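Handheld grippers vs. teleop for pick and place demos
Forum > Teaching & Demonstration

mellor_44
Posted Thursday
Trying to settle something before I spend more of the Clunby budget. We need demos for a tidy-the-table task, small household stuff into a box. So far I've been driving the arms by remote control and it is like tying your shoes over the phone. 25 demos took me an afternoon, and in most of them the arm pauses to think about its life because I was hunting for the right button. Should I switch to the handheld grippers and just do the task myself?

bruvum
Yes. Next question.

tadcombe_tess
No. Or at least not yet. With teleop you only record things your arm can really do. With handhelds you record things YOU can do, and you have a shoulder and a waist. I collected 1430 handheld demos last winter and threw out over a third — the wrist angles were lovely and the robot couldn't reach a single one of them.

bruvum
Then bend your wrist less? I tape a line on the floor, stand behind it and don't lean. Reach problems mostly went away.

tadcombe_tess
So your fix for pretending to be a robot is to pretend harder.

bruvum
Correct. My family has stopped asking.

slowjaws
Somewhere in the middle here. Teleop for anything with force in it (lids, plugs, drawers). Handhelds for plain picking up and putting down, where you want lots of different rooms and lots of different junk. A spotless bench teaches the policy to work on a spotless bench. Do it in a place where people live.

mellor_44
How fast are you with the handhelds, slowjaws? The name isn't encouraging.

slowjaws
20 seconds an episode when I behave. The trick is to close the jaws, wait a beat, then lift. People grab and yank in one go, and the robot copies the yank. Round things are the worst. Pick them up across the flat sides or you'll be chasing them under the couch.

tadcombe_tess
I'll agree with the part about waiting a beat. Also keep the second gripper out of the way unless it has a job. Mine used to drift in like a nosy neighbor and the policy learned to be nosy too.

bruvum
Two hands is half the point though. Pass things across, hold the box still.

tadcombe_tess
If it has a job, I said.

mellor_44
OK, borrowed a pair and did a first round at home. Much quicker, my thumbs are sore, and I have new respect for tape. Tess, I await your verdict on the nosy neighbor.

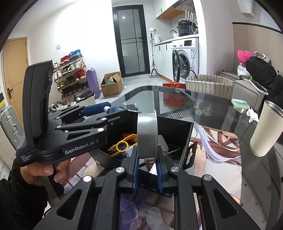

Duct tape on edge between the blue pads, other gripper just above it.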